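생활공간디자인 실습 기말 보고서
주제: 공용 커피 자리 다시 짜기 (캡슐머신, 쟁반, 컵, 캡슐 거치대)
3조. 작성 Bindu Marar, 같이 한 사람 Nithin Poojary, Afia Ankrah
지도 Chandrasekhar Raju 선생님

1. 왜 했나

Gusstead 관 2층 휴게실. 캡슐머신이 원래 싱크대 옆 구석에 있었음. 문제는 다들 앎. 컵 놓을 데 없고, 물통 채우려면 기계를 통째로 돌려야 하고, 다 쓴 캡슐은 그냥 옆에 쌓임. 5월에 휴게실 이용자한테 설문 돌렸는데 응답 70건. 불만 1위가 "컵을 어디다 둬야 할지 모르겠다", 2위가 물통. 맛 얘기는 거의 없었다 (의외).

그래서 목표는 단순하게. 새 가구 안 사고, 있는 나무 탁자 하나 위에서 커피 한 잔 뽑는 동선을 줄이기. 예산은 Sirel 장학회 소액 지원금으로 했고 거의 쟁반값으로 나감.

2. 배치 원칙

처음엔 종이에 그림만 잔뜩 그렸음. 세 가지 안이 있었는데 A안(벽에 붙이기)은 물통 뚜껑이 벽 쪽에 걸려서 탈락. B안은 기계를 탁자 끝에 두는 거. 컵을 놓을 때마다 탁자를 돌아가야 해서 Afia가 반대. 남은 게 C안. 기계는 뒤쪽 가운데, 쟁반은 왼쪽, 캡슐은 오른쪽.

쟁반은 청록색 플라스틱으로 정했다. 모서리 둥글고 테두리 살짝 올라온 것. 흘려도 탁자로 안 번지라고. 나무 탁자에 커피 자국 생기면 진짜 안 지워짐, 작년에 해봐서 앎.
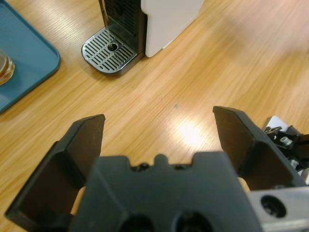 컵은 유리로 통일. 머그는 키가 제각각이라 추출구 밑에 안 들어가는 게 있었음. 유리컵은 낮은 원통형 하나로 맞추니까 받침대에 그대로 들어가고, 얼마나 찼는지도 보인다. 단점은 뜨거움. 손잡이 없어서 설문 다시 하면 이게 1위 될 듯. 이건 5장에서 다시.

받침대 그릴 청소 주기도 정함. 매일 저녁 한 번 빼서 물로 헹구고 닦기. 안 하면 그릴 틈에 커피가 굳어서 칫솔로 긁어야됨.

3. 캡슐 쪽

제일 오래 걸린 부분. 캡슐은 상자째 두면 상자가 탁자 반을 먹는다. 그래서 검은색 거치대를 씀. 둥근 받침에 가는 철사 봉이 올라오는 형태라 자리를 덜 차지함. Nithin은 서랍에 넣자고 했는데 서랍은 열고 닫는 동작이 하나 더 생겨서 기각. 근데 거치대는 가벼워서 밀림. 밑에 미끄럼 방지 패드 붙였음 (Zedley 문구점, 싸다).

오른쪽에 둔 이유: 캡슐 집는 손과 컵 놓는 손이 겹치지 않게. 왼쪽 손으로 컵, 오른쪽 손으로 캡슐. 왼손잡이는? 테스트에 왼손잡이가 끼어 있었는데 처음엔 헷갈려하다가 몇 번 하니까 괜찮다고 했음. 더 봐야 함.
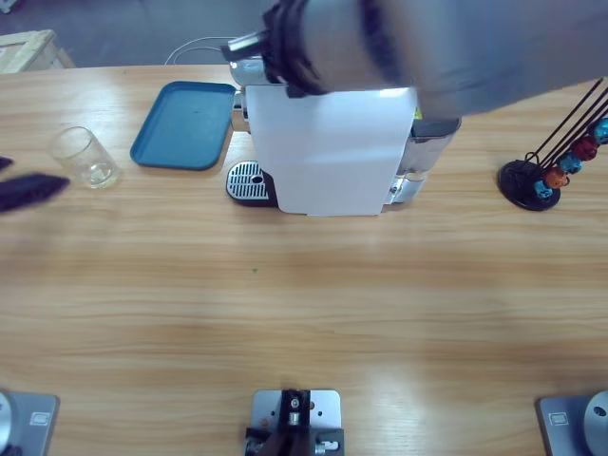
Manikandan Fernandes는 중간발표 때 컵과 쟁반이 왜 따로 노느냐고 물었다. 쟁반을 깔았으면 컵은 무조건 쟁반 위에 있어야지, 탁자에 그냥 놓으면 쟁반은 장식 아니냐는 것. 그리고 빈 컵 자리랑 마신 컵 자리를 구분 안 하면 결국 섞인다고도 했다.

맞는 말이라 수정함. 마신 컵만 쟁반 위. 깨끗한 컵은 쟁반 왼쪽 탁자 위. 이렇게 하니까 설명을 안 해도 되는 건 아니고... 작은 안내문 하나 붙이기로 했다. 문구는 "다 마신 컵은 쟁반에". 끝. 길게 쓰면 안 읽음.

4. 물통과 전선

물통은 기계 오른쪽. 투명이라 남은 양이 보여서 좋은데 벽면이 뿌옇게 되면 잘 안 보임. 물때인지 손자국인지는 구분 못 했다. 주 1회 식초물로 닦기로 하고 일단 넘어감.

규칙 하나: 물이 반 아래면 쓴 사람이 채운다. 물병은 800ml짜리로 하나 정해뒀음. 뚜껑 열 때 오른쪽으로 손이 들어갈 공간이 있어야 해서 거치대를 앞쪽으로 좀 뺐다. 처음 도면에선 이걸 빼먹음. 실제로 놓아보고 나서야 알았고 도면 다시 그림.

전선은 무조건 뒤로. 앞이나 옆으로 오면 컵 밀다가 걸린다. 탁자 뒤 가장자리로 넘겨서 바닥으로 내리는 걸로 정했는데, 바닥에서 다른 선들이랑 엉키는 문제는 해결 못함. 케이블 정리함을 사려다 예산이 안됐다.
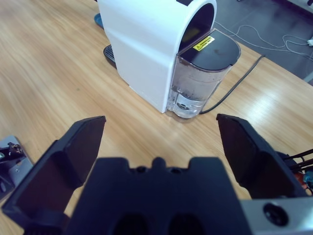
5. 결과랑 남은 것

8월 15일에 마지막 점검. 참가자 23명이 한 잔씩 뽑았고 관찰표에 멈칫한 곳을 적음. 제일 많이 멈칫한 데는 역시 마신 컵 두는 곳. 안내문 붙이기 전이라 그럴수도. 물통은 다들 바로 찾음. 캡슐도.

못 한 것
- 다 쓴 캡슐 버리는 통. 위치를 못 정함. 탁자 밑? 옆?
- 유리컵 뜨거운 문제. 실리콘 띠 씌우는 안이 있는데 안 해봄
- 왼손잡이용 좌우 반전 배치
- 전선 바닥 쪽

느낀 점은 짧게. 도면보다 직접 놓아보는 게 빨랐다. 처음부터 탁자 위에 놓고 시작했으면 2주는 아꼈을것 같음. 관찰표 원본은 Arumugam 자료실 3조 폴더에 있음.

댓글 4

Afia Ankrah
3장에 내가 반대한 거 B안 맞음ㅋㅋ 근데 쟁반 고른 것도 나라고 써줘

Manikandan Fernandes
컵 자리 바꾼 거 확인. 안내문은 쟁반 바로 앞에 붙여야 보일 거예요. 벽에 붙이면 아무도 안 봄

커피두잔
캡슐통은 그냥 탁자 밑에 두세요 저희 층은 그렇게 하는데 냄새도 덜해요

Bindu Marar
@Afia B안 얘기는 2장이야... 쟁반은 다음 수정본에 넣을게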